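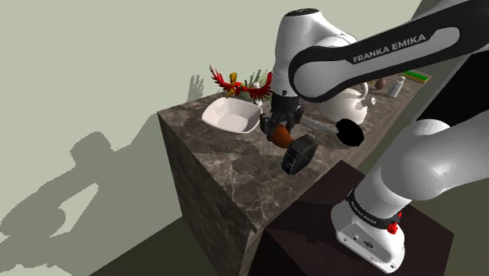
Vol. 2, No. 20

Casino Game Math for Non-Mathematicians
Notes to accompany the lecture on bonus terms

Last time we took a paytable to pieces and found that the slot was keeping four cents of every dollar bet. A few of you looked hurt. Today we move on to the casino's generous side, meaning the welcome bonus, and you may want to keep the paytable notes handy.

Terms you need

Bonus: money the casino lets you play with. Whether it's yours is a separate matter.

Playthrough (also called the wagering requirement): the total you must bet before the bonus, and anything you won with it, can be withdrawn. Usually given as a multiple. Check whether the multiple applies to the bonus alone or to bonus plus deposit. The second kind is printed in the same cheerful font.

Contribution: the share of each bet that counts toward playthrough. Slots generally count in full. Blackjack often counts at a tenth or not at all, blackjack being a game where some players know what they're doing.

Return: the long-run percentage paid back by the game. It is a percentage of everything bet, winnings you bet again included. Half of last term's exam errors came from treating it as a percentage of the deposit.

Worked case

Our practice casino is Famard, and its house slot is Skindura, a five-reel affair about a lost temple, with expanding wilds and a gong. Famard offers a $20 bonus at 25 times playthrough on the bonus alone. Skindura returns 96 percent.

Total to be bet: 20 × 25 = $500
House edge: 100 − 96 = 4 percent
Expected loss over the full playthrough: 500 × 0.04 = $20

So the average cost of clearing the gift is the gift. Somebody in an office got that to come out even, and I hope they were given the afternoon off.

Now do it again with blackjack contributing at a tenth. You'd have to put $5,000 across the table. Even at a half percent edge that's $25 in expected loss, so the "better" game is the worse way to clear the bonus. Compare cost per dollar of playthrough cleared, never edge alone.

Where the simple sum goes wrong

The sum above assumes you're able to place all $500 in bets. You may not be. If the balance hits zero halfway through, you stop, and you can't lose money you haven't got. Players who bust early don't pay the rest of the expected loss; players who hit something large carry on and keep what's left over. Put the two groups together and the average result of a free bonus is a little above zero. How far above depends on how wildly the game swings. A game with frequent small wins grinds you down politely. A game that pays rarely and hugely sends most people home early and a few people home pleased.
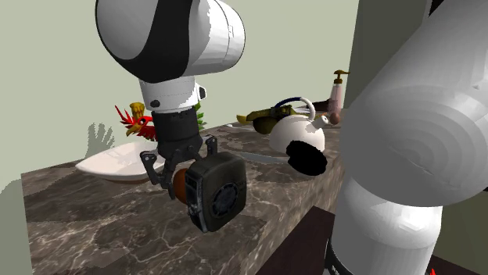
Then a high-volatility game is always the right pick for clearing a bonus, came the objection from the back row, and if that's true why would any casino allow it? Fair question, and the answer is that many don't. Look in the terms for these:

Maximum bet while a bonus is active. Famard's is $2 a spin, making 250 spins at the least to get through the playthrough.

Excluded games. The list tends to be long and tends to contain the swingy ones.

Maximum cashout. The term that does the most damage, usually found near the bottom. Famard caps winnings from this bonus, and a cap takes away exactly the rare large results that made the average positive.

Expiry. Unused playthrough runs out, and the balance goes with it.

Please note that all of this describes averages. A single player at a single sitting can do anything at all, and will tell you about it.

Before next class

Read the Rezaei terms sheet in the course folder and work out the expected loss for its bonus, once on slots and once on roulette. The playthrough there is on bonus plus deposit. Show the multiplication.

Then read the Restanness sheet and find the sentence that contradicts the banner at the top of the same page. It has been there since February. If you find more than one, hand in the one you like best.

Calculators are fine. Betting systems borrowed from a relative will be returned unmarked.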